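Clastano Handset Notes — read me first

Hello, and thank you for downloading this little collection! It holds 3,192 short notes that ordinary owners wrote about living with their cell phones: how long the battery lasts, whether the speaker buzzes, what the screen is like on a sunny bus. We started gathering them in April, mostly from people in Lakanville, and it grew a good deal faster than we were ready for.

What's inside

Two plain text files. notes.txt has one note per line, and models.txt lists the phone each note belongs to, in the same order. Please keep them together — if you sort one without the other, nothing will match up afterward and you'll have to download everything again (I've done it myself, more than once).

Each note has a model name, a topic and the owner's own words. There are 13 topics, battery being by far the most popular and call quality the one we'd love more of. Spelling is left as it came in. Phone numbers and email addresses were taken out by hand.

What it's good for

Sorting complaints by topic, trying out a search tool, or just reading on a slow afternoon. Please don't use it to rank phones against each other. Some models have only a note or two, and people do tend to write when they're annoyed.

Changes

Fri 7 August: the Hundik and Quan notes, which had been mixed together, are separate again. Notes shorter than 50 characters are now kept, so "battery fine" counts as a note.

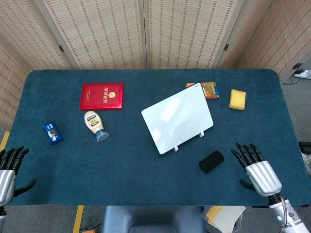
Assunta Serra wrote in to ask whether the battery notes could say how old the phone was, because a complaint about a new one and a complaint about a worn-out one look just the same in the file. She's right, and it's going into the next version wherever the owner mentioned it.

Corrections and new notes are always welcome — send them to Konrad Walczak, and put the model name in the subject line, please.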